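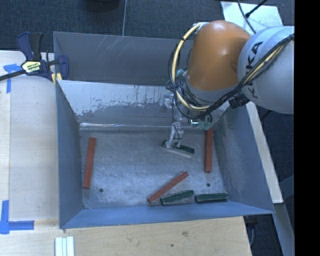
How Does a Flat Sheet of Metal Turn Into a Bin?

I love a good metal bin. I know that's a funny thing to love, but I keep my blocks in one, and when you tip the whole lot in at once it makes the best crash in the world (ask before you try it, and maybe not while somebody is napping).

For a long time I thought metal bins were made by pouring melted metal into a mold, like making ice cubes. Some metal things are made that way. But lots of bins start out as a flat sheet, a bit like a big stiff piece of paper, and somebody folds it!

I got to see this done at a workshop called Sekiguchi, over in Dornaron, where they make 3,000 bins and trays every year. It was so loud I had to wear ear muffs.

Cutting the shape

Find an empty cereal box and carefully open up all the glued bits until it lies flat. See the funny shape with flaps sticking out? People who make boxes call that a net. A metal bin has a net too. There's a rectangle in the middle for the floor and a piece sticking out on each side for the walls.

Thick metal is hard to cut, so big cutting machines do the job. A cut edge can be really sharp. Grown-ups at the workshop wear thick gloves to pick up the pieces, and then the edges get rubbed smooth or folded over so they won't nick anybody's fingers.

Folding it up

Now for my favorite part. The sheet slides into a machine called a press brake, which has nothing to do with stopping a bicycle. It has a long blunt blade on top and a long groove underneath. Down comes the blade, the metal gets pushed into the groove, and up swings the wall.

Why doesn't it spring back flat? Well, it tries to! Bend a plastic ruler a tiny bit and let go, and it goes straight again. Metal does that too if you only bend it a little. If you bend it far enough, the teeny parts inside slide into new places and stay there. It still springs back a smidge, so the machine bends it a little too far on purpose. I thought that was very sneaky.

The line where the metal folds is called a crease or a bend. Creases often look brighter than the flat parts, and that's because a curved bit of metal can catch light from lots of directions.

Not every wall stands straight up, either. Some bins have walls that lean outward, so the top is wider than the bottom. Things slide down toward the middle instead of getting jammed in the corners, and your hand has more room to get in.

Joining the corners

Once the walls are up, there's a gap at each corner. Some gaps get welded, where the metal is heated until it melts together. Others are held with rivets, which are short metal pins squashed at the ends. The bin I watched had 2 rivets in every corner and it took less time than tying my shoes.

You might also find little round holes in a bin. Holes can be for all kinds of things. A screw might go through to hold the bin to a table, or water might need somewhere to drain out.

Why do old bins look so scruffy?

Brand new metal can be smooth enough to see a blurry version of your nose in it. Then people start using it. Every time a block skids across the floor it can leave a tiny scratch, and one scratch is hard to see. Hundreds of them pointing every which way bounce the light all over the place, and the shiny floor turns dull and cloudy.

Some bins have a coat of paint or another covering on top. When a coating gets bumped and scraped it can crack and flake away, and then the darker metal peeks out from underneath. The edge of the flaky part is usually wobbly, like the coastline on a map. I like to look for animals in mine. I've got a very good duck.

Blocks get worn as well. Look at the corners and edges first, they take most of the knocks. On painted blocks the color is often lighter there.

Make your own!

You'll need a piece of stiff card, a ruler, a pencil and some scissors.

Draw a rectangle 6 inches long and 4 inches wide in the middle of your card. Draw a wall 2 inches tall along each side. Cut around the whole shape, leaving the corners open. Press hard along each pencil line with the ruler and an empty ballpoint pen, then fold up the walls and tape the corners.

Now put in some blocks and give it a gentle shake – does it hold? I got 20 small ones in mine before a corner popped. I used more tape.

June 2022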